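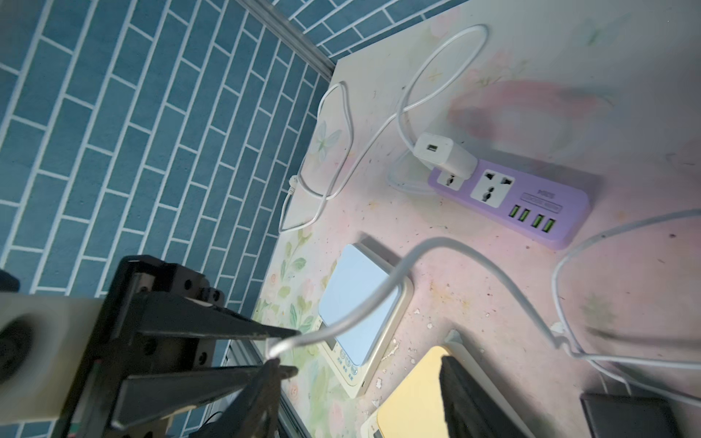
Part-time Kitchen and Front Counter Assistant, Bitanwood

Clitis is a neighbourhood cafe and takeaway in Bitanwood. We do breakfasts, sandwiches, soups and a small dinner menu. We're looking for a part-time assistant to split shifts between the kitchen and the front counter.

The position is 17 hours a week to start, with extra shifts in the busier months if you want them. Most shifts start at 6 in the morning. You would also close up one evening a week.

What you'll be doing

Prepping vegetables, salads and sandwich fillings
Taking orders and payment at the counter
Making coffee - we'll train you on the machine
Washing up, wiping down and putting away deliveries
Labelling and dating everything that goes in the cool room
Packing catering orders for local offices

What we're after

You don't need cafe experience, but you do need to turn up on time and be comfortable talking to customers. Some of our regulars are hard of hearing, so a bit of patience goes a long way. You'll be on your feet for the whole shift and will need to lift flour and potato sacks. A food handling certificate is useful. If you don't have one, we'll pay for the course once you've finished your first month.

Pay and conditions

Hourly rate depends on age and experience and will be discussed at the interview. Staff get a meal each shift and a discount on takeaway. Rosters go up two weeks ahead. Swaps are fine as long as you tell the shift lead first.

Who you'll work with

Nobuhle Ngcobo runs the kitchen and Martti Heinonen looks after the counter and the catering orders. You'll spend your first 8 shifts paired with one of them.

How to apply

Drop off a resume at the counter after the lunch rush and ask for Piyumi Kodikara. Please include the hours you're available and the name of one person we can call - a teacher or coach is fine if this would be your first job. Applications close October 26, 2019. We'll phone everyone we'd like to meet, and interviews will be held at the cafe.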